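실습노트 > 로봇팀 > 천 접기 과제 / 10월

오전에 Maya Hattar가 올린 계획서를 다시 읽었다. "18회 시도, 접힘 상태 2종, 사람 개입 없이 진행"이라고 되어 있다. 나는 이 숫자부터 의심스럽다. 18회로 성공률을 말하는 건 무리고, '접힘 상태'의 정의도 계획서 어디에 없다. 모서리가 한 번 넘어가면 접힌 걸로 치는 건지, 변끼리 맞아야 하는 건지. 작년 Mivmont 대회에서 우리 팀이 채점표 때문에 싸운 게 딱 이 문제였는데 올해도 그대로다.

일단 과제는 회색 천 한 장. 학생들은 Noswood 제어 코드를 조금 고쳐서 쓰고 있고, 손목 카메라 영상만 입력으로 넣는다. 외부 카메라를 하나 더 넣자는 얘기는 Arash Parsa가 꺼냈다가 접었다. 나는 찬성이었다. 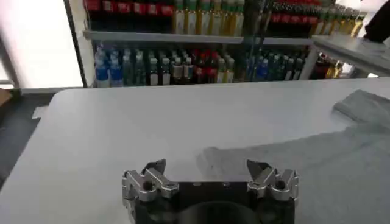

흰 테이블 위, 손가락을 벌린 상태. 오른쪽이 대상 천.

손목 시점에서 제일 걸리는 건 배경이다. 테이블 너머 진열 선반에 빨강, 노랑, 초록 병이 줄줄이 들어온다. 천은 회색이고 테이블은 흰색이니 화면에서 색이 강한 건 전부 과제와 무관한 물건이다. Maya는 학습하면 알아서 무시한다고 하는데, 무엇을 근거로 그렇게 말하는지 물었더니 Trarnholm 쪽 발표 자료를 보여줬다. 그 자료의 배경은 단색 벽이었다. 비교가 안 된다.

확인할 것:
- 선반 쪽을 가린 영상과 안 가린 영상으로 같은 정책을 돌려볼 것. 말로만 하지 말고.
- 천 시작 자세를 매번 누가 놓는지 기록. 지금은 손 가는 대로 놓고 있음.
- 손가락 끝 높이 기준값. 노트마다 다름.
- 로그 간격 900ms는 너무 길다. 집는 순간이 통째로 빠질 수 있다.

마지막 항목은 Arash와 한참 얘기했다. 저장 용량 때문에 그렇게 잡았다는데, 용량이 모자라면 해상도를 먼저 낮추는 게 맞다고 본다. 집기 실패가 접근 높이 탓인지 손가락 닫는 시점 탓인지 지금 로그로는 구분할 방법이 없다. 그런데 보고서 초안에는 벌써 "주요 원인은 접근 높이"라고 적혀 있다. 지우라고 했다.

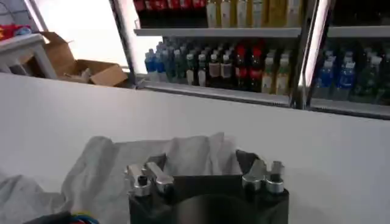

천이 구겨져 있을 때가 오히려 집기 쉬운 것 아니냐는 질문도 1학년 쪽에서 나왔다. 좋은 질문이다. 주름이 솟아 있으면 손가락 사이에 들어올 게 있으니까 집기 자체는 될 것 같다. 다만 그렇게 집은 게 접기에 쓸모 있는 위치인지는 다른 문제다. 주름을 집고 들어 올린 걸 성공으로 세면 숫자만 예뻐진다. 집기와 접기를 따로 기록하기로 했고, 판정은 시도를 돌린 사람 말고 다른 사람이 영상만 보고 하기로 했다. Maya는 귀찮다고 했지만 동의는 했다.

Najafi 그리퍼 설정 파일은 버전이 2개 돌아다닌다. 파일명이 같고 안의 힘 제한값이 다르다. 어느 쪽으로 돌렸는지 적어둔 사람이 없으니 지금까지의 기록은 연습으로 치고 본 시도에 넣지 않는다. 이건 양보할 생각 없음.

시연일에 맞춰 횟수를 줄이자는 의견이 또 나올 텐데, 줄일 거면 성공률이라는 말을 빼고 시도별 결과를 그대로 표에 넣자. 그 정도면 나도 서명한다.

다음에 할 일: 설정 파일 하나로 통일(Arash), 접힘 정의 한 문단으로 써 오기(Maya), 가림막 비교 영상(나).

댓글 2 · 공유 0

최근 노트
- 손목 카메라 노출 고정값 메모
- Mivmont 채점표 다시 읽기
- Noswood 코드 수정 내역 정리
- 그리퍼 손가락 끝 마모 점검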